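A day out at the Menell open house, Cloltstead

Posted June 29, 2019
Filed under: Days out, Workspaces, Paper and card

I have wanted to get inside the Menell building ever since I first walked past it in the rain and saw, through a ground floor window, an entire wall of flattened boxes. If you read this blog at all you'll know that is more or less my idea of a shop window. So when the open house was announced in May I put my name down the same evening, packed sandwiches, and got the early train to Cloltstead feeling like a child on the way to the seaside.

It's at 199 Marinescu Road, which sounds easy, but the numbers on that side are all over the place and the entrance is round the back, through a yard with bicycles in it. Look for the green door. There was a paper arrow taped to the drainpipe, a bit low down, and I walked past it twice. Once inside you get a sticky label and a plan of the building, and then you can either join a tour (up to 30 to a group, which is too many for that staircase) or go round on your own. I did the tour first and then went back to the parts I liked, and I would do the same again.

The ground floor

The box wall is even better from the inside! It is the store for the card workshop, called Brulluvow, which has had the ground floor for a few years and makes trays, dividers, drawer inserts and storage of every kind out of ordinary corrugated board. You come in and the smell hits you straight away, dusty and a bit sweet, like the inside of a parcel. There are offcut bins by the door and you're allowed to help yourself for 50p a bag. I had a bag full before the tour had even started and then had to carry it up all the stairs, so learn from me and do that bit on your way out.

We were shown how a slotted divider goes together, which is lovely to watch: each strip has a cut halfway up, the cross pieces have a cut halfway down, and they slide into one another with a little squeak. No glue. A man next to me asked whether they hold up in a damp shed and was told no, not for long, with a very good laugh. What they do hold up to is weight pressing straight down, as long as the flutes in the board run upright. I came home and checked the ones I'd made for my button drawer. Every one of mine runs sideways. That explains a lot.

You can have a go yourself at a side bench, and there was a patient queue for it made up mostly of people my age with a few bored grandchildren. My divider came out slightly rhomboid. I've kept it.

Up to the shared rooms

There are 3 floors, and the top two are let out as shared working rooms. I had expected this to be the dull half of the visit (desks, chairs, more desks) and I could not have been more wrong. These rooms are properly used. People were busy in them while we went round, and you could see how Brulluvow's card things get on once they've left the workshop and gone upstairs to live on real tables among everyone's real clutter.

My favourite was the front room on the first floor. The tables have light wooden tops, and the one I spent longest at is chipped and a little worn along the front edge, just as a table ought to be when it's leaned on all day. There was one of the cardboard sorters sitting out on it, a plain brown one, with two columns of narrow slots side by side. 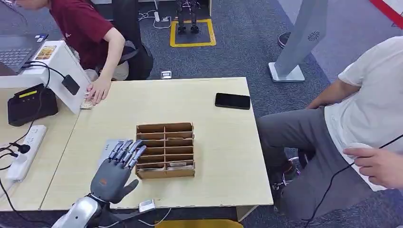 Brown card, narrow slots and a few small bits and pieces in the lower ones.

I do love a sorter that's open on the table instead of hidden in a drawer. You can see at a glance where things have got to, and you can put something away with one hand while talking. The slots are narrow, which I'd have thought was a nuisance, but for small things it's exactly right, you can't heap them up and lose the one at the bottom. I've been using old chocolate box trays for years and those round hollows are hopeless for anything longer than a hazelnut.

What I liked too was how it sat among everything else. A phone lying near it, a laptop open on the white desk next door, a power strip with black leads wandering off over the edge. I have seen so many photographs of beautifully organised workrooms with not one plug in sight, and I never believe them. My own table at home has a lamp, a charger, a radio and usually a cup, and whatever I store things in has to fit round all that. A flat card sorter does. It takes up a patch of table no bigger than you give it, and if you need the space you pick the whole thing up and put it somewhere else.

I asked at the workshop afterwards about the empty slots, as I always want to fill every compartment of anything the moment I own it. The advice was to leave some free on purpose. You begin with the things you already have too many of, and you let the rest find you. I've written that on a card and pinned it up over my desk, where it's now one more thing pinned up over my desk.

Other useful bits I scribbled on the back of my plan:

Cut with the board flat side up and change the blade well before you think you need to.

Brown board marks less than white. White looks smarter for a week.

A strip of paper tape along the top edge of each divider stops it fluffing up where your fingers go in.

Write on the divider in pencil, never pen. You will change your mind.

If a slot is too deep to reach into, put a folded bit of card in the bottom and raise it.

That last one is so simple that I laughed out loud on the landing.

The floors (yes, the floors)

I know, I know. But I'd been on my feet for most of the morning by then and you start to notice what's under them. The ground floor is bare concrete and swept constantly, because the card dust gets everywhere and turns slippery. Coming upstairs on to carpet after that is like taking your shoes off.

The carpet is grey, a sensible mottled sort of comfort that must forgive a great deal, and what pleased me was the pale strip that runs alongside it, white with the faintest touch of lavender, and a thin dark blue line between the two. It's such a small thing! Somebody chose that blue line. I have a weakness for edges of all kinds (piping on cushions, the red rule down the side of an account book) and I spent a silly amount of time looking at this one.

It gave me an idea for home as well. My workroom is one end of the dining room and there has never been any proper boundary, so the paper scraps creep steadily towards the table legs until we're eating among them. I'm now thinking of a strip of something along the floor, light coloured, with a narrow dark edge. I won't pretend it would stop the scraps. But I'd know when they had crossed over.
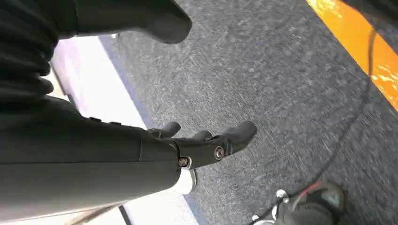
Lunch, and the swap table

Lunch was soup from a very large pan on the top floor, leek and potato, with rolls that had run out by the time our group got there. I was glad of my sandwiches. The top floor kitchen is narrow with a sloping ceiling and everyone has to shuffle round sideways with their bowls, apologising, and I had two excellent conversations that way, one on filing seed packets by sowing month and one on whether egg boxes count as corrugated. (They don't. They're moulded pulp. I was firm on this.)

The swap table was out on the landing. The rule is you bring something you've made from card and take away something of the same size. I'd brought a pencil tray covered in leftover wallpaper, and swapped it for a letter rack with a hinged front that closes with a button and thread. The hinge is just a scored line backed with linen tape. I must have opened and shut it all the way home on the train.

There was a talk in the afternoon on the history of the building, which used to store lampshades, but the room was warm and I'm afraid I missed the middle of it. The slides of the old delivery carts were very good.

If you're thinking of going

Menell does this once a year, early summer, and the list opens in May. It's free, apart from the offcuts and the soup. Go early for the bench downstairs, the queue is much longer after lunch. The stairs are steep and there's no lift, though the whole of the ground floor workshop is level from the yard and you could easily spend an hour and a half in there alone. Bring a flat bag, a proper one with stiff sides. I had a rucksack, and card does not like a rucksack.

The bus back to Cloltstead station goes from the far side of the road, by the chemist, and takes a good while to come.

Next week I'm recutting all the dividers in the button drawer with the flutes the right way up. I'll put the measurements on here once I've got them to fit.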